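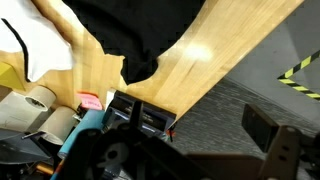 By June the arm had learned to pick up a sock. Before that it had learned to pick up nothing twenty-five times in a row, and my sister had stopped coming to watch. We were building it in the shared workshop on Stukerska, on the bench at the end, and we called it Huster after the label on the box the motors came in. The bench was never clear. That evening the black cloth lay across the middle with the white one up against it, and the rolls of tape were at the side where I always left them.

The job was to lift the black cloth and leave the white one alone. I started the program and stood back behind the hazard tape.

Huster went down slowly, closed its fingers on the air above the cloth and came up again. It carried the air carefully to one side and let it go. I changed a number from 20 to 6 and ran it once more. This time it pressed on the wood until the motors complained, and I had to switch it off at the wall.

My sister rang while I was waiting for it to start up.

"Is it folding yet?" she said.

"It's finding the cloth."

"Dad could find the cloth."

Our father had worked at the Flimden laundry until his hands went. He used to fold shirts without looking at them, talking to whoever was at the next table. I had promised him a machine that would do his own shirts, and he had said that would be fine, in the voice he used for the dentist.

I told her I would ring back. Then I moved the height up a little and pressed the key.

The fingers went down, closed, and caught a pinch of black cloth near the edge. It came up crooked. The white one started to come with it, then slid off and stayed on the bench. Huster held what it had over the wood and waited for the next instruction, and I hadn't written one.

I sat on the stool and looked at it for a while. Then I rang my sister and asked her to put Dad on.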